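3.2 Where cushions end up

I should admit that I came to this part of the study with a grudge. My own armchair at home hasn't had its cushion on it for more than an evening at a time in years, and when Tavion Strickland and I first sat down to plan the household diary I kept steering us back to soft things. Crockery goes in a cupboard, books go on a shelf, and people mostly agree about it. Ask the same people where a cushion lives and you get a long pause, followed by "well, on the chair", followed (usually) by a look over the shoulder at a chair with no cushion on it.

We had 32 households keep the diary for 17 days, and between them they logged 1672 moves of a loose soft item, by which we mean any cushion, pillow, throw or blanket that isn't fixed to the furniture. The form had a box for "where was it?" and another for "where did you put it?", and I'd happily have thrown away the rest of the form for those two. The floor came up again and again in the first box. Hardly anyone wrote it in the second, even though somebody must have put the thing down there in the first place! 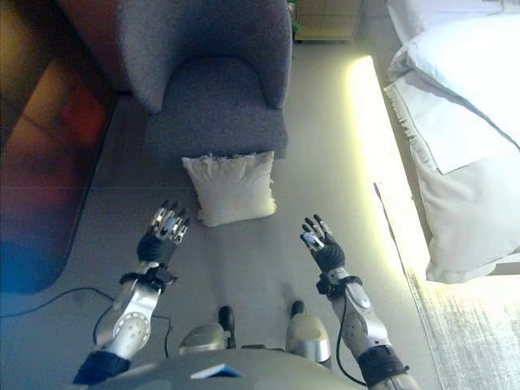 We took to calling this the Nernow gap, after the house where we first argued about it, and the name has stuck. It's the difference between where an item rests and where its owner would say it belongs. For a bedroom armchair the gap is wide. The chair is a halfway house: you lift the cushion off to sit down and do up your shoes, you drop it by your feet, and then you're up and out of the door. In the living room someone else comes along and picks it up, but a bedroom can go all day without that happening.

The other thing that kept turning up in the notes, and which we hadn't planned for at all, was texture. We'd asked for size and colour. People wrote about feel instead, at length, and with real affection ("the bobbly one", "the one like a sheep"). Plush and fringed items got far more of these remarks than plain cotton ones, and I suspect they get moved differently too, with more patting and more fuss over which way is up. Tavion is less sure than I am and would like it noted.
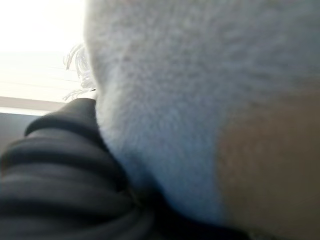
Figure 4. White and tan-brown fuzzy surfaces at close range, with a few stray fibres at the edge of the white.

I went back through the diaries with this in mind and made a rough sorting into smooth, ribbed, felted and shaggy, borrowing the headings from the old Durrani fabric cards and adding the last one myself. It's a crude scheme, I know. A cushion can be smooth on one side and shaggy on the other, and a fringe makes a nonsense of the whole thing, so we let people tick more than one box and they did so with great enthusiasm.
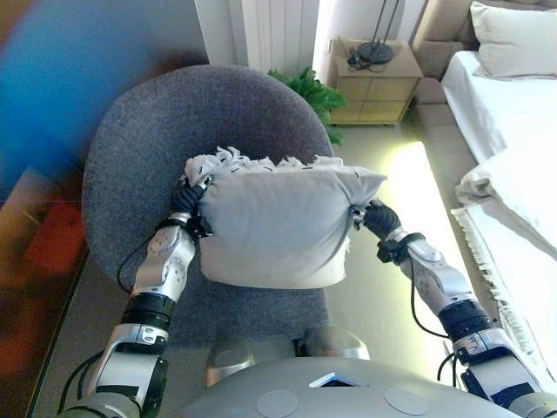
What the scheme did help with was the question of how people take hold of a pillow. The Zulero checklist, which we used for the home visits, only has "one hand" and "two hands". I'd add "by the corners" as a choice of its own. It's how my mother did it and it's how plenty of our diary keepers say they do it, lowering the pillow on to the seat and then giving it a shove against the back. Others grab the middle and chuck. The chuckers, I'm sorry to say, include me, and they wrote much shorter entries. We come back to them in the next section, along with the Tinus household, where the pillows had names.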